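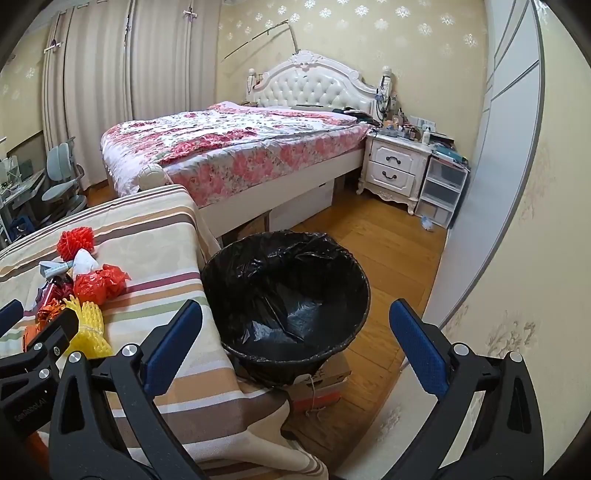 A bedroom with floral wallpaper and a large bed.

Moya guesthouse to reopen with 32 rooms

2019-03-27

The Moya guesthouse in Enberg will take its first overnight guests since December next month, its owner, Briltonetti, has confirmed. The building closed for the winter so that the heating and the plumbing on the upper floors could be replaced.

The guesthouse will have 32 rooms, two more than before. Both of the new ones are on the ground floor and have step-free showers and wider doors. Rates have not changed for stays booked before the summer season, and breakfast is still included.

Manager Emiliano Salcedo said most of the winter's work was out of sight. "Guests will notice the hot water first," he said. "The old boiler served the whole building, and on a full weekend the top floor had to wait."

Check-in moves to 3 p.m. and the front desk will now close at 9 p.m. Guests who arrive later will get a door code by text message – the night bell on the side entrance has been taken out.

The guesthouse recorded 3,271 overnight stays last year, most of them by walkers on the Ullel trail. A drying room for boots and jackets has been added next to the bike store, and packed lunches can be ordered at the desk the evening before.

The restaurant will stay closed for now. Briltonetti is looking for a new cook and plans to serve breakfast only until one is hired. Guests with dinner included in an existing booking will be refunded for the meals – they do not need to contact the desk.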